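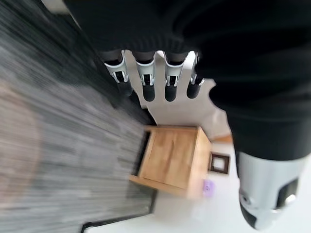

Orvokki Heiskanen had the guest room door open before Lenni was even up the stairs.

"Shoes!" she called. "I've done the floor!"

He went back down, took them off, and came up again in his socks with the bag from Valtton over his shoulder. It was the good sheet in there, the one she had sent him clear across town for, and he had carried it the whole way like a cake.

"Well, don't just stand there," she said. "Come and see where I've got to."

She had got a long way. The curtains were down and in the wash, the window was open as far as it would go, and the whole upstairs smelled of soap and cold air. Lenni Heinonen had rented the little room at the back since October and he had never once seen this one with the light in it. He loved it right off. It was a room you could wake up in and be glad.

"Three nights," Orvokki said. "My sister hasn't slept in Bomley in thirteen years, and now she's coming for three nights, and I want her to get into that bed and forget how to get out of it."

"Then let's make the bed!"

"Table first. I can't think with the table where it is."

They had been arguing about the bedside table since breakfast, and it was the nicest argument he'd had in months. Orvokki wanted it close, so a person could reach a glass of water with her eyes shut. Lenni wanted it out a little, so a person could swing her feet down without barking a shin. They had tried it close. They had tried it out. They had tried it by the window for a minute, where it looked wonderful and was no use to anyone.

"My father bought one like that from old Valtonen," she said, bending down to look along the top of it. "Paid him in herring. You could put a hot pan on it, a wet dog, anything. It went with us to Clundell and back on the roof of the car."

"And it never cracked?"

"It cracked all over! It was a terrible table. I cried when we gave it away."

Lenni laughed so hard he had to sit on the floor, and then she was laughing too, one hand on the wall.

When they got their breath back he shook out the sheet. Oh, it was a lovely thing. It went up in the air with a snap and hung there, and came down slowly over the mattress, and for a second the whole bed breathed under it. Orvokki actually clapped. Then she went straight to the far side and started tugging.

"You're short over there."

"I'm not short, you're long."

"Give me a hand's width. More. There, stop! No, back." 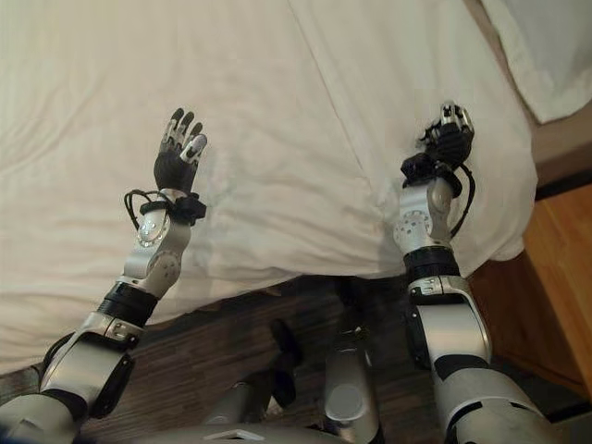
The good sheet, before the corners.

"Do we tuck it?" Lenni asked. The side was hanging down nearly to the floor, and he rather liked it that way, like a tablecloth at a wedding.

Orvokki stood back with her arms folded and considered the hem for a long time.

"She kicks," she said. "She kicked me every night for five years. If we tuck it she'll have it out by midnight."

"So we leave it."

"We leave it until she's seen it. Then I'll tuck it in so tight she won't be able to move her feet." She looked delighted with this. She smoothed one wrinkle with the flat of her hand, and another came up beside it, and she smoothed that one too. "Fluff the pillow, would you? You've got younger arms."

He fluffed it with all he had. Down in the street a car door shut, and Orvokki was out on the landing before he could put the pillow down.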